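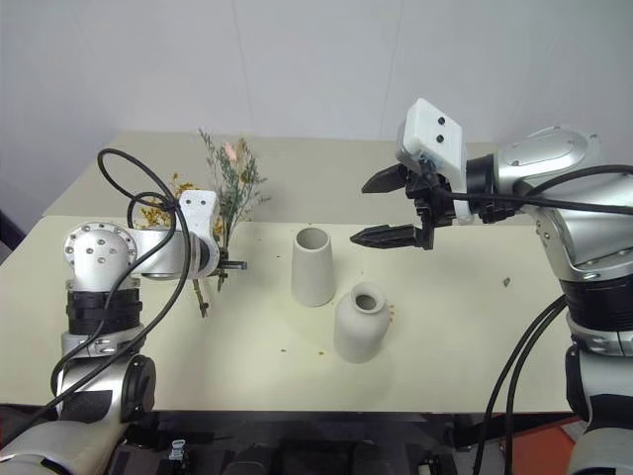 Cledau sets out daily care routine for two-arm flower handling cell

Category: Company News / Service and Maintenance

Sat 12 September – Cledau has released the setup and care schedule for its two-arm tabletop cell, which is used for handling dried flowers and placing stems in vases. The schedule is written for the people who run the cell each day and needs no programming knowledge. It replaces the general arm manual that customers have worked from until now.

Dried stems are brittle and shed on nearly everything they touch. Crumbs end up on the tabletop, in the ridges of the gripper fingers and on the floor under the front edge. The new schedule puts cleaning first and asks operators to stop every 30 cycles to brush the fingers and wipe the table.

"The arms themselves need very little," said Padmavathi Chowdary, service lead at Cledau. "Most of our call-outs on this cell were for grip faults, and most of those were plant bits packed into the finger surface. A soft brush fixes it. We would sooner put that on a card beside the table than drive out for it."

The daily check takes 12 minutes. With the power isolated, the operator brushes both grippers, looks over the small screws at each joint and runs a hand along the cables from the wrist back to the base. Each cable should have enough slack to clear the elbow when the arm is at full reach, without catching on the joint. Any cable with a flattened or shiny patch is to be reported before the cell is restarted.

The vases are set out next. Cledau supplies white ceramic vessels in several shapes for setup work, including tall tapered ones and a short bottle with a narrow neck. The bottle is used to check alignment, as its small opening leaves little room for error.

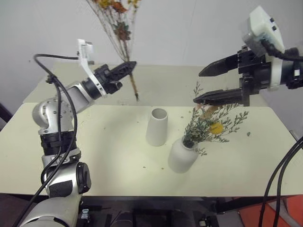
Gripper pressure and stem length

Grip pressure is set once per batch of flowers. Operators start at the lowest setting and go up one step at a time until the bunch holds upright without sliding. Thin stems should be held with their ends showing below the fingers, so they can be guided into a vase without the gripper touching the rim. If stems snap at the grip point, the pressure goes back one step and the fingers are brushed again.

The camera on the wrist is wiped with a dry cloth only. Compressed air isn't to be used anywhere on the cell, as it pushes dust into the joint seals.

Rigoberto Grajales, who wrote the schedule, tested it over 231 shifts at the company's Skulleck workshop. Four joint screws were retightened in that time, all of them at the elbow. No wrist cables were replaced.

"The rear part of the table was getting missed," Grajales said. "There is a seam there and it collects leaf. It now has its own line on the checklist."

Weekly and quarterly tasks, including joint torque checks and gripper finger replacement, remain with Cledau technicians. Customers on a service plan will receive the printed card with their next visit. Those without a plan can ask for a copy from the Skulleck office. A version for fresh-cut stems is due in December.

Service enquiries: Sowmya Bhat, Customer Support, Cledau

Recent releases
Cledau names Elango Pisharody as workshop manager
Spare gripper fingers now stocked at Skulleck
Cable guides for older two-arm cells: fitting notes
Gukska joins Cledau service plan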